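Fellerar Workshop: two-arm bench build
Progress report to the Valtonen small grants program
Prepared by Yayra Amissah, 20 December 2025

Work since the October report

The second arm is finished and mounted. Both arms now share one base rail, as we proposed in the application, and the rail is bolted to the front of the long table in the back half of the workshop. Csenge Vörös drilled the rail and did most of the assembly. I did the wiring and the software setup.

We lost some time on the right shoulder joint. The first motor we fitted would drop its settings whenever the power was cycled, and the supplier, Gileo, took a while to agree to a replacement. The new one went in without trouble. The old one has been returned and the credit is shown in the spending section.

The two arms can be run separately or together from the same laptop. Moving them together is slower than we want. There is a short delay on the right side that we have traced to the way commands are queued, and Csenge is rewriting that part. Until it is done we are keeping joint speeds at 50 percent of the limit.
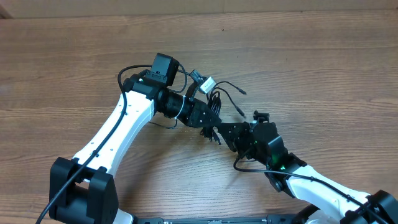

Cabling is the part of the build that is furthest behind. The joint motors are wired and labeled at the controller end, and the routing along the links will do for slow work. The left wrist is still untidy. It carries the camera module, and the cables there are held with a zip tie, with the rest hanging in a bundle by the gripper and a couple of plugs left loose. We plan to shorten the leads, move the spare length back toward the base and print a clip to replace the tie. The clip has been drawn but we have not settled on the mounting holes.

Calibration

We calibrate by bringing the grippers close to each other over the middle of the table and comparing the position reported by each arm. We have logged 51 runs of this routine so far. The results are good near the center and get worse as the arms reach out. We think the rail flexes slightly under load, and a stiffer bracket is on the list for next month.

Spending

The award was $600. We have spent more than $50 of the contingency line, nearly all of it on return shipping and spare connectors. The Gileo credit has gone back into the parts line. Receipts are attached. We are not asking for any change to the budget.

Remaining work

Finish the left wrist cabling
Complete the new command queue and raise the speed limit
Fit the stiffer rail bracket and repeat the calibration runs
Write up the build notes and parts list for Clurkidby, who want to make a copy for their own shop

The build notes are the item most likely to run late — they are in rough form now and need diagrams. Csenge has the drawings and can send them on request.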